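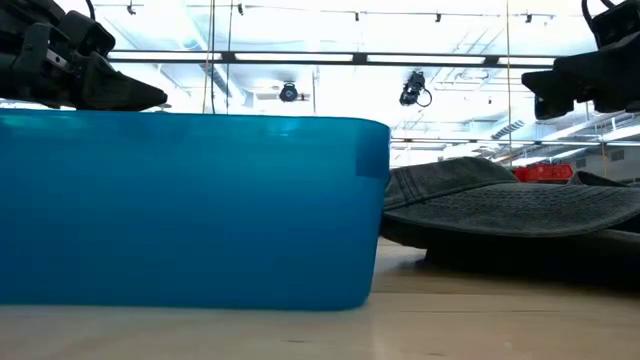

Clakico has changed how it sorts returned headwear at its Damalgate site, according to a notice dated 11/08/2018. Caps are now separated by color on a wood table before they go to storage. Blue plastic bins replace the cardboard boxes used since April. A dark gray cap with a stitched brim, like the one beside the bin, goes with the dark stock even when the fabric is faded.

The site handled 579 returns in the last period, of which 74 had been shelved under the wrong color. Thick fabric items are kept apart from caps and folded before binning. Each storage bay is rated for 200 pieces.
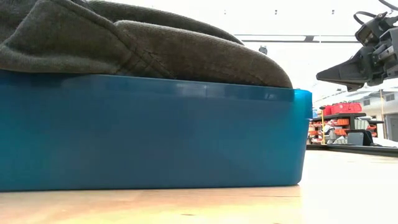

Fabric in a blue bin at the Damalgate site.

Beige and dark caps have separate trays under the new procedure. Trays are emptied before a new batch is started.

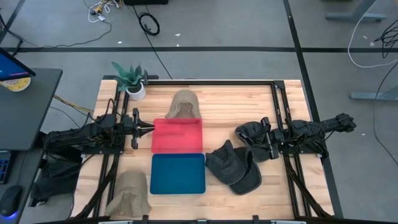 Murray Maihi said the color rule was clear enough but that brims would still get bent if caps were stacked more than 3 deep.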